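Office safety walk-through, second floor, Plarnudura building
Inspector: Manouchehr Shokri
Date: 6 January 2021
3 min read

The last walk-through, in October, gave this floor a clean sheet. I don't believe in clean sheets, so I started over with the long form.

EXITS AND ROUTES

1. Exit signs lit: PASS. The one by the stairs flickers. I'm told it has always flickered. That isn't a standard.

2. Stair door closes on its own: FAIL. It closes if you help it. Work order 1394 was marked "complete" and I would like to know what was completed.

3. Route to the stairs kept clear: PASS, on the day. Everyone knew I was coming.

FIRE

4. Extinguishers tagged and in date: PASS, except unit 31, which has a tag with no initials on it. A tag with no initials is a piece of cardboard.

5. Alarm heard in every room: NOT TESTED. I-hsuan Huang says it was tested. There is no entry in the log, so I'm treating it as not done.

DESKS AND TABLES

6. Surfaces wiped down daily: PARTIAL. The sign-off sheet shows a tick for every day, all in the same pen and, to my eye, all made in one sitting.

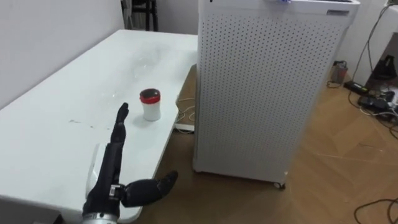
7. Cleaning products labeled: PASS. The Gukis spray is in its own bottle. Two refills in the closet have handwritten labels, and I'd like those replaced with printed ones.

8. Table legs locked and level: PASS. I leaned on them.

FLOORS AND STORAGE

9. No loose mats: PASS. The Kos mat at the entrance has been taped down. Tape is a short-term fix and we have been in the short term for quite a while.

10. Heavy items stored low: PASS, mostly. Paper boxes on top of the supply closet need to come down.

11. Under-desk areas checked for trip hazards: see comment.

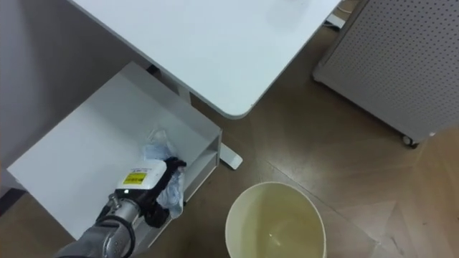
Item 11. Open shelf box on the floor under a white desk.

Comment: Floor storage under desks is allowed by the Sivura lease rules if it doesn't get in the way of anyone's feet. "Doesn't get in the way" was decided by the people who put things there. I want it checked again with chairs in use.

FIRST AID

12. Kit stocked: FAIL. Plenty of bandages, no gloves, and the eyewash has expired.

Follow-up on items 2, 5 and 12 goes to I-hsuan Huang. Please send me the alarm log itself. An email saying there is a log won't do.

149 views
2 comments
Share

Recent documents
Supply closet key list
Stair door repair history
First aid kit contents, revised
How to fill in the cleaning sheet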